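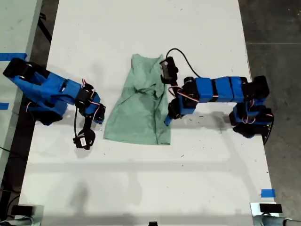 Folding flat cloth on a white table

Senga Baird
Dec 5, 2022

1/
Thread on getting a square fold out of soft cloth. Towels first, then T-shirts, then storage. Everything assumes a hard table at hip height. Beds are too soft and the ironing board is too narrow.

2/
Start with the green cloth on the white table. The bottom hem is straight and the lower part is fairly flat. The top edge is crumpled, there's a small raised fold near it, and diagonal creases run through the middle.

3/
A straight hem at one end says very little about the other end. Check both before you fold. A stack is as square as the worst edge in it.

4/
Terminology, so the rest is readable. Hem: the stitched edge. Selvage: the woven side edge, usually tighter than the body. Grain: the direction of the threads. Bias: 45 degrees to the grain, where cloth stretches most.

5/
Diagonal creases usually point along a line of tension. One corner has been pulled further than its opposite, or one is stuck. Pressing down on the crease with your palm hides it for as long as your palm is there.

6/
The fix is to find the two corners on the line of the crease. Release both. Then pull the other two apart, gently, until the crease opens. Most of the time that's one movement of an inch or so.

7/
If it doesn't open, lift the edge, let air under it and lay it down again. Lower it hem first, then let the rest follow away from you. Do this slowly. Fast lowering traps a bubble and the bubble becomes a new ridge.

8/
Small ridges near an edge: don't sweep toward the middle. Sweep out over the edge with the side of your hand. The extra cloth has to leave somewhere and the edge is the closest exit.

9/
Table surface. Smooth white laminate is what I use at home. Cloth slides on it, which helps with flattening and hurts with folding. For slippery fabrics I hold the first hem down with a ruler.

10/
White is a useful color for this. Pale cloth still shows its outline, and the shadows inside a fold read as darker cloth, so you can find a ridge by looking. On my old oak table I had to feel for them.

11/
White also shows every speck and scuff. Wipe with a damp cloth, then a dry one, and give it five minutes. The scuffs on mine are permanent and don't transfer. The specks do, mostly onto pillowcases.

12/
Light. One lamp off to the side beats a bright ceiling fixture. Low side light makes ridges throw a shadow. Overhead light flattens everything and you find the ridge later, in the stack.

13/
Towels. Mine are 400 gsm cotton from Bañuelos, a linen shop in Clondidmont that sells hotel seconds. Mid weight. Heavier ones don't hold a crease and lighter ones hold every crease they've ever had.

14/
Sequence for a bath towel:
Lay it flat, long side toward you.
Left short hem to right short hem.
Smooth from the fold outward.
Left third over, right third over that.
Turn so the fold faces front.

15/
The first fold matters most. An error of half an inch there is doubled by the next fold and shows up as a visible step at the corner. Correct it before going on. Pulling the finished bundle into shape does not work.

16/
Match corners, then edges. If the corners meet and the edges don't, the towel is out of square. Common after a few hot washes. Split the difference between the two sides and move on.

17/
Someone always asks about stretching it back. You can, a little, while it's damp. Hold opposite corners on the short diagonal and pull. Once it's fully dry you're only stretching the pile.

18/
Dryness. I fold when the hem is dry. Hems have several layers and finish last. If the body is dry and the hem is cool to the touch, give it another 3 minutes on low.

19/
Don't let it sit in the drum after the cycle ends. I timed this in June with identical towels, same load. Those left overnight took me twice as long to flatten – and still looked worse.

20/
T-shirts. Different problem. A towel is one layer with four corners. A T-shirt is two layers sewn together at the sides, with sleeves, and the layers shift against each other.

21/
Align the side seams before anything else. If a shirt has been cut cheaply the seams spiral toward the front after washing. Ignore the seams on those and align by shoulder and hem.

22/
Sequence for a T-shirt:
Face down, collar away from you.
Smooth both layers from the collar to the hem.
One side in to the middle of the shoulder, sleeve back on itself.
Other side the same.
Hem up to just below the collar.
In half again.

23/
A crumpled far edge on a shirt is nearly always the collar. Ribbing is tighter than jersey, so it gathers the cloth next to it. Flatten the ribbing with two fingers and leave the rest of the shoulder alone.

24/
Folding boards. I own a Puvley, the hinged plastic kind. It gives a consistent width and takes longer than doing it by hand. Good for a shop shelf. At home I use it as a width gauge and otherwise leave it on its hook.

25/
Cheaper gauge: two strips of masking tape on the table, set to your shelf width minus a finger. Fold to the tape. Replace the tape when it starts to lift or it will leave residue on the cloth.

26/
Softener. I stopped. It made the towels limp and they slid off each other in the stack. I wash at half the dose of Clircombe powder with an extra rinse. The stiffness goes after a shake and the creases hold.

27/
The shake: hold by two corners of the short hem, one hard snap downward, turn it around, repeat from the other hem. Do it away from the table or the lint lands where you're about to work.

28/
Hand towels and dishcloths. Half, half, stop. Thirds on a small cloth give you a thick block that springs open. I see thirds recommended everywhere and have never gotten one to stay closed.

29/
Storage. Folded edge to the front. Stack depth should match shelf depth within an inch. Mine is 5 towels high – above that the bottom one comes out with its neighbors attached.

30/
Shirts I file upright in a drawer, fold at the top. Upright works only if the drawer is nearly full. In a half-empty drawer use a shoebox on its side as a bulkhead.

31/
Speed. I can do 70 mixed pieces in an evening if they've been sorted first. Sort by type, then by size. Switching between towels and shirts costs more time than any one fold saves.

32/
Fitted sheets are out of scope. They have no straight edge to reference and I fold mine badly. Links to other people's methods are welcome in the replies.

33/
A few answers from last time I posted on this:

Microfiber: same sequence, heavier hand on the fold.
Linen: fold slightly damp, leave open on a rack for an hour, then stack.
Fleece: roll it.

34/
Ironing before folding: only pillowcases and napkins. For those, iron from the hem inward along the grain. Running the iron on the bias is how you get a napkin shaped like a kite.

35/
Short version for a single cloth with a rumpled top and a straight bottom hem. Leave the hem where it is. Lift the far edge, lower it away from you, sweep the small ridge out over the edge, then open the diagonals from their corners. Then make the first fold.

36/
Part two will cover sheets (flat only) and duvet covers, once I have a bigger table.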